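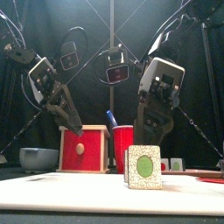

White table with red wooden box, patterned block and red plastic cup.

Wustside Activity Room
Tabletop and loose items check, December
Checked by: Gunnel Haugen
Reviewed by: Toshio Hosoda
Sheet 59

Mark each line OK, FIX or REMOVE. Write a comment for anything other than OK. Items marked REMOVE go in the hold bin before the room opens.

1. Tabletop

Surface clean and dry: OK
Comment: Wiped down at 8:15 with the mild cleaner. Tape residue came off with a plastic scraper.

Edges free of chips and splinters: OK

Table does not rock when pressed at the corners: FIX
Comment: Slight rock at one corner. Foot turned out half a turn. Check again next month.

2. Red wooden box

Corners and top edges smooth to the hand: FIX
Comment: One rough spot on an inside edge. Sanded by hand with 200 grit. No paint lifted. I ran a cloth over it afterward and it did not catch.

Joints tight, no nails or staples standing proud: OK

Paint sound, no flaking: OK
Comment: Small rub mark on the bottom. Leave it.

3. Patterned block

No cracks or loose facing: OK

Pattern not peeling at the edges: OK
Comment: Pressed along all edges with a thumbnail. Toshio asked for this after the Tromlow set had to be thrown out.

Too large to fit in the small parts gauge: OK

4. Red plastic cup

No splits at the rim: OK
Comment: Flexed by hand, no white stress lines.

No sharp mold line: OK

Washed since last use: FIX
Comment: No tag on it, so I washed it again. Please tag cups when they come out of the rack.

5. Storage and floor

Shelf load under the posted limit: OK
Comment: Limit card was hard to read. New card printed.

Heavy items on the bottom shelf: FIX
Comment: Crate 121 was on the third shelf. Weighed it with contents at some 900 grams, so it is not heavy, but it sticks out past the edge. Moved down.

Floor clear of small pieces and spills: OK

Walkway to the door open: OK

6. Supplies

Mild cleaner in labeled bottle: OK
Comment: Nevness bottle is nearly out. Reorder.

Spare cups and blocks in closed bins: OK
Comment: Lid on the Văduva bin has a cracked latch. Still closes. Replace when the next order goes in.

Open after this check: table foot, bin latch, cup tags.

Reviewer comment (T. Hosoda): Agree with all of it. For the box, please feel the sanded spot again at the next check and seal it if the wood is bare. Cup tags are in the top drawer, left side.

Room cleared to open: Yes
Initials: GH / TH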